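Last updated: October

Pre-Winter Building Walk-Through, Bosmont Street Office
Checklist with comments, second floor and roof hatch

Entrance and stairs

[x] Front door closes on its own. Closes very much on its own. Mind your heels.
[x] Handrail tight. All four screws present for the first time in my tenure.
[ ] Stair treads. Number 7 from the bottom still has the lifted nosing. Tape has been applied over last year's tape. FAIL, again.
[x] Exit sign lit. The one by the copier buzzes, but buzzing is not a category on this form.

Fire and electrical

[x] Extinguishers charged, tags current. The kitchen one had been used as a coat hook. Coat removed.
[ ] Panel clearance. Boxes of Fovham brochures stacked against the breaker panel, 4,000 of them according to the label. Move them. Recycle them. Mail them to somebody.
[x] Smoke alarm test. Loud. Apologies to the dentist downstairs.
[ ] Space heaters. Found two under desks. Both owners said theirs was a fan.

Kitchen

[x] Outlet by the sink trips when tested.
[ ] Fridge. Not strictly a safety item until you open the bottom drawer. Marked FAIL on my own authority.
[x] Kettle cord intact.

Heating

[x] Grevex boiler serviced, sticker initialed. Pressure steady during my visit.
[ ] Radiator valve in room 608 turns forever in both directions and does nothing in either. Cisneros Plumbing quoted $300 to replace it. Cheaper than a winter of complaints, most of them addressed to me.

Windows and blinds

[x] Latches on the street side all catch.
[x] Blind cords tied up out of reach.
[ ] Caulk on the north sill has shrunk. I could get a dime in there, and did, and would like it back.
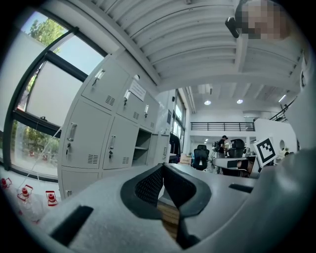

Roller blinds get checked again in spring, when the afternoon sun comes round and everybody yanks them at once. Open items go back to the landlord by Saturday. Anything still open after that moves to next year's list, where the stair tread will be glad of the company.

Related
Snow and ice: who salts what
How to report a dripping ceiling
Bosmont Street parking rules, revised

Comments (3)

deskbythedoor: It is a fan. It has a warm setting.

second_floor_left: Can we get the brochures moved before the fridge? I have priorities.

rk_basement: Tripped on that stair Monday. Please stop adding tape.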